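The Blue Book Shift

By the time Tomomi Hosoda got the job at Trolow she had already folded towels for money, shelved cans for money and, for one long September, sorted other people's socks. So when the woman at the desk told her she would be picking up books, she laughed out loud.

"Just picking them up?"

"And putting them down," said the woman. "You'd be surprised."

She was surprised! She was surprised in the first hour, when she found out that a person who has handled books since she was three can't do it at all once you take away her fingers and give her two pinching things instead. A book flat on a table has no handle. You don't notice this with hands. You slide it a little, you get a nail under it, you tip it up, and all of it happens while you're thinking about lunch. With the grippers she had to think about every bit of it, and thinking made it worse.

Abílio Cardoso ran the room. He was a big man with a soft voice, and he loved chores the way other people love baseball. He could talk for twenty minutes about the back of a spoon.

"Come at it from the end," he told her. "Not down from the top. You open wide, you get one finger each side, and then you wait."

"Wait for what?"

"For yourself. You're rushing. Minami copies everything, you know. If you rush, she rushes, and she's not as good at rushing as you are."

Minami was the machine. She lived in the next building, and Tomomi hadn't been allowed to see her yet. Everything they did at the tables went into Minami, Abílio said, night after night, and in the morning she was supposed to be a little less hopeless around the house.

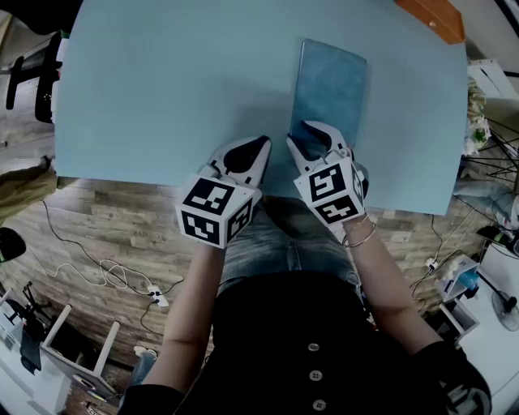 Tomomi waited for herself. She breathed out, closed the right hand slowly, and felt the book come up off the table, square and steady, as if it had been planning to all along.

"Yes!" said Abílio, far too loudly. "Again!"

She did it again. She did it 19 times before the break and dropped it on four of them, and he told her to leave the drops in. He liked the drops. He said a machine that has never seen a dropped book will stand there holding air and feeling proud.

At the break they drank tea and argued, which was the other thing people did at Trolow. Could Minami clear a table? Sort of. Could she load a dishwasher? One plate at a time, and please not the good plates. Could she make a bed? Here Abílio put down his cup and looked truly happy.

"No," he said. "She's terrible at beds. Wait till you see it. She gets the corner, she lifts the corner, she's doing so well – and then she puts it back where it was."

"And that doesn't bother you?"

"Last year she couldn't find the corner."

By the end of the afternoon Tomomi had reached 211, and her wrists ached in a place she hadn't known about. She was putting on her coat when Abílio leaned around the door and asked if she wanted to meet her student.

The next building was cold and smelled like new carpet. There was a kitchen in it, a whole kitchen with no house around it, and a small living room with a Rusier lamp and a sagging couch. Minami stood by the couch. She was shorter than Tomomi had pictured. A book lay on the coffee table, a red one, thick, nothing like the one Tomomi had spent the day with.

"She's never had this one," Abílio whispered. He didn't need to whisper.

Minami rolled up to the table and stopped. She reached out, missed, drew back, and reached again from the end. The fingers opened wide, one on each side of the cover. Then nothing happened for so long that Tomomi thought something had broken.

"She's waiting," she said.

"She's waiting," said Abílio.

The fingers closed. The book came up, tilted badly, and hung there. Minami turned with it toward the shelf, taking the corner of the couch so wide that it was nearly comic, and got the bottom edge onto the wood. It slid in most of the way. She pushed at it twice and left it sticking out, exactly as Tomomi's brother would have done.

Tomomi found that she was clapping with her gloves on.

"It took 7 minutes," said Abílio, checking the clock on the wall. "One book! Isn't that wonderful?"

"What's she doing tomorrow?"

"Two books," he said, and went to turn off the lamp.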